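2024-01-11

Late, tired, writing this on the tram before I forget it all. Batteries on the laptop at nothing so it's the phone, sorry future me for the spelling.

Good day on paper. Board task finally moving. Started at eight with the Queiroz arm because the other one still throws its joint fault when you wake it up. Logged that again. Third note in the same ticket, no reply.

Warm-up episodes first, threw them all out. My hands need a while before the motion looks like anything a person would want copied. I jerk at the start. Everybody does, but mine is worse in the mornings, and if the jerk goes in the set the policy learns the jerk. We had that in September, the whole Busar batch, the arm doing that little shrug before every grasp like it was clearing its throat. Took us weeks to see it came from me.

So, threw them out. Then coffee. Then proper runs.

Plan was 20 keepers before lunch. Got 13. Not awful. The slow part is the reset, always the reset. Board back to its start pose, check the pose isn't the same as last time, arm home, check the log is open, go. The teleop bit is short, and then you spend longer than that walking round the table putting the world back. I keep saying we should randomize the start poses from a printed list and I keep not printing the list. By the end of the morning I had drifted into two favorite angles without noticing. Bresetti people will see it right away if they plot the starts. I would.

Tomorrow: PRINT THE LIST.

Long talk at lunch about what counts as a failure. Derer wants failures kept and labeled, all of them. I want the ones where the grasp slips and the operator recovers, and I don't want the ones where I just got bored and drove into something. Those teach nothing exept that I was bored. We agreed on a tag for recovery and a tag for junk, and the junk stays on disk but out of the training split. Fine. Writing it here because I know we'll argue it again.

Afternoon went to contact. Checking that we get the moment of touch in the wrist view and not half a second of blur where the touch should be. The white board is hard on the exposure, and the finger is pale too, so tip and board want to melt into each other. The seam under the tip helps me when I'm labeling by eye. Don't know if it helps the model. Marker holds up well enough, edges a bit soft, still clear as a shape.

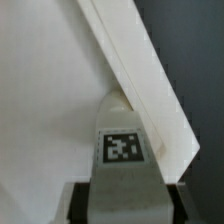 Costel Yordanov

Anyway. Contact labels. I did a stack by hand to see how consistent I am, then did the same stack again after tea without looking at the first pass. Not as consistent as I'd like. Where the tip comes up to the underside of the board I call touch early, a few steps early sometimes, because I remember what I was doing with my hand. That's cheating. The labeler should be someone who wasn't driving. Put this in the notes for Derer, in capital letters.

Also finger wants a wipe. Gray smudges low down on the face of it, below the marker. Probably makes no difference to anything, but if half the set has a clean finger and half has a grubby one I'd rather know which half. Wrote down today's date against the batch. Wipe tomorrow BEFORE first run, not in the middle.

Other thing. The background. Dark on one side of the view, pale on the other, and for most of my starts the board ends up across the dark bit. Too easy? I think the net could just learn "bright thing on dark" and be happy until someone moves the table. Want at least 15 episodes with the board fully over the pale side. Ugly ones, where I can hardly see the edge myself. Said this at standup last week, got nods, did nothing. So did everyone.

Disk: fine. Sync to Bresetti: ran for roughly 2 hours, finished, checksums ok. Small miracle. I sat and watched the bar like a kid.

Last runs of the day were the best ones, which annoys me. Smooth approach, no hunting around, gentle on the board. I was too tired to overthink it. But tired me is also sloppy with the resets, and one episode got saved with the previous task string, so the log says "lift" and the arm is plainly doing "align". Fixed it by hand. Then worried for ages about how many I never caught. Need a script that shouts if the string hasn't changed after a task switch. Ten lines. Will write it tommorow, after the list. After the wipe.

Shoulder hurts. Leader arm is set too high for me, it's at whatever height the last person left it. Bring the short stool from upstairs.

No word about the second gripper. Ask again Monday.

My stop. Bread, milk, bed.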